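Primum chores data, README

Last touched October 16, 2020. Ehab Ragab keeps this file, complaints go to him.

What this is

Short recordings of small jobs done with a hand-held gripper, same jaw shape we put on the arm. The question behind it is a plain one. Can a machine do shop-floor and household chores yet? Short answer from our side, some of them, slowly, and not the ones you'd want.

2,155 recordings, 13 tasks. Split by task, not by day. If you shuffle everything together your numbers will look great and mean nothing.

Tasks, loosely grouped

Kitchen: cups to rack, lids on boxes, spoons in drawer, wipe counter.
Laundry: fold towel, pair socks, turn shirt right side out.
Shop bench (from Laizer): screws to tray, tape roll to hook, tubes to rack, box closing.
Odds and ends: plug in charger, bag to bin.

Tubes to rack is the one people ask for. Clear conical tubes with screw caps, picked up standing and put down standing. Grasp goes on the tube body under the cap, one jaw each side. Clear plastic is hard on the depth camera so we dont use depth for this task at all, color only. The red cap does most of the work for the tracker. Ask it to find the tube without a cap and it goes looking at the table.

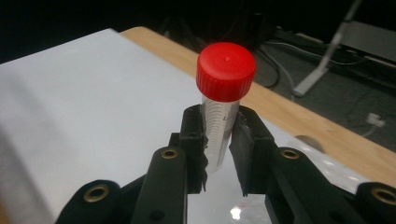

What works on the arm

Tubes to rack, 70 percent on the Cestance arm, rack in a known spot. Drops a lot when the rack gets moved.
Cups, fine if the handle faces out.
Screws to tray, okay but a person is much faster.

What doesn't

Socks. Shirts, forget it. Charger plug worked in 3 tries out of the whole June run and we think one of those was luck. Wipe counter "succeeds" by our score but the counter isn't clean, the score only checks if the cloth went everywhere. Needs a better score, havent got one.

Unscrewing caps is not in here. Two jaws, no wrist spin on the hand tool worth the name. Please stop asking.

Known problems

Gripper width drifts over a long session, recalibrate before you trust it.
Some kitchen clips start late, first half second of the reach is missing.
Labels for box closing were done twice by different people and they dont agree on what closed means. Both are kept, see the notes column.

Loading

Use the Trukico reader, the old script breaks on the newer folders. Read the task list first, then pick folders.

Todo

fix lable typos in laundry
redo counter score
more tubes, other cap colors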